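Pundari Software Working Group
Minutes of the meeting of 14/01/2018

Present: Tanvir Mridha (chair), Rizwan Karunaratne, Reto Gisler, Imtiaz Herath
Minutes: Géza Győri

1. Previous minutes

Accepted with one correction. Under item 4 the log format was given as final. It was a draft, and the timestamp field has changed since.

2. Pose tracking

Gisler reported on the tracker rewrite. The fisheye model now runs in the front end, so features near the image border are kept instead of being dropped before matching. Of the 1,114 recorded episodes in the October set, 8 still fail to initialize. All 8 start with the camera close to a plain tabletop and few corners in view. Gisler proposed initializing backward from the middle of the episode, where more of the room is usually visible, and then filling in the start. Mridha asked whether this would change the world origin. It will, and the offset has to be written to the episode header.

Agreed: backward initialization goes in behind a flag, off by default.

3. Finger width estimation

The width estimator fits the jaw positions in each image and converts them to an opening in millimeters. Herath has replaced the fixed threshold with a per-device calibration file. The remaining error is largest when the object held is thin and points away from the camera. The estimate then jumps between closed and slightly open, and the planner reads each jump as a release.

Karunaratne suggested a median filter. Herath objected that the filter delays real releases by several samples. After discussion the group preferred hysteresis on the release event, leaving the raw width untouched in the log.

4. Two-arm chopstick task

The task is to take chopsticks and place them upright in a two-compartment holder, using either gripper. Karunaratne has begun segmenting the demonstrations into grasp, reorient, approach and insert. The segmenter uses width events and wrist speed only. It has no knowledge of the second gripper, and it assigns the wrong label when one gripper waits while the other moves.

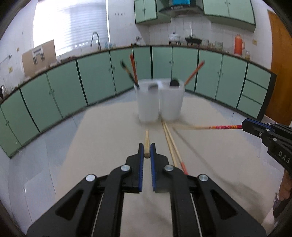
Géza Győri

Karunaratne noted that the sticks give the detector two kinds of trouble. Plain wood against a pale beige table has low contrast, and a stick seen almost end-on between the pads covers too few pixels for an orientation fit. The colored ends are easier to find but can be hidden by the gripper's own arm. The detector currently reports a default angle in that case. It should report none.

Gisler asked that the gripper mask be taken from the calibration file as well. The hand-drawn mask covers the near gripper only, so the second one is passed to the detector as an object whenever it enters from the side.

Agreed: add a validity flag to the orientation output. The planner must hold its last valid goal when the flag is unset.

5. Planner

The Korletey branch was merged. Both arms now share a single time base, and collision checks between them run at every step of the trajectory. The sampling limit stays at 2,000 nodes per query. Mridha wanted it raised for insertion. Győri pointed out that failed insertion queries mostly end on the orientation tolerance, well before the limit is reached. No change until the validity flag is in.

Open question, not settled: whether the holder compartments should be separate goals or one goal with 2 regions. Herath favors separate goals. Carried over.

6. Tooling

The Golau viewer now plays both camera streams in step. Scrubbing backward still loses sync. The Titel export script writes episodes without the calibration file attached, and two people have been caught by this. Győri to make the export fail if the file is missing.

7. Actions

Gisler: backward initialization, origin offset in header.
Herath: hysteresis on release, second gripper in mask.
Karunaratne: validity flag, second-arm input to segmenter.
Győri: export check, viewer sync.
Mridha: hold-last-goal behavior in planner.

8. Any other business

Herath asked that calibration files be named by device serial only. Agreed. Existing files to be renamed before the next merge.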